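Prelton Robotics Club: conveyor station

The sorting project moved to the green belt on Tuesday. The task is a pick from the belt and a place into the pink bin behind it, using the left arm. The log now holds 737 attempts, 411 of them counted as clean. 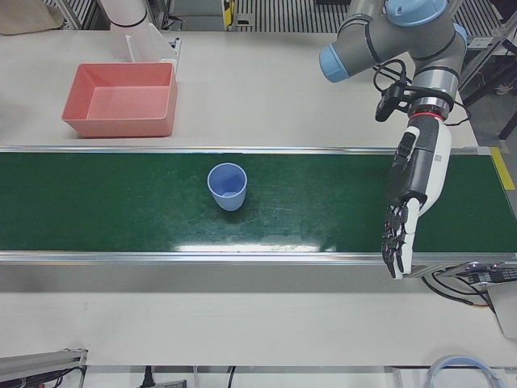
Light blue cup upright on the belt, left arm at right.

Wrist camera mounts are being reprinted for the Stokby meet. Members working on the grasp code should pull the Siltier branch before changing any finger limits.
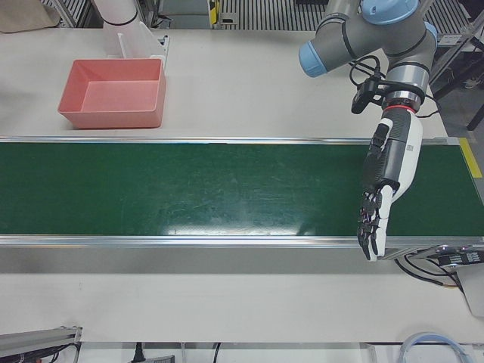

Left hand over the clear belt, bin empty.

Next bench session starts at 9 a.m. in the Sang lab.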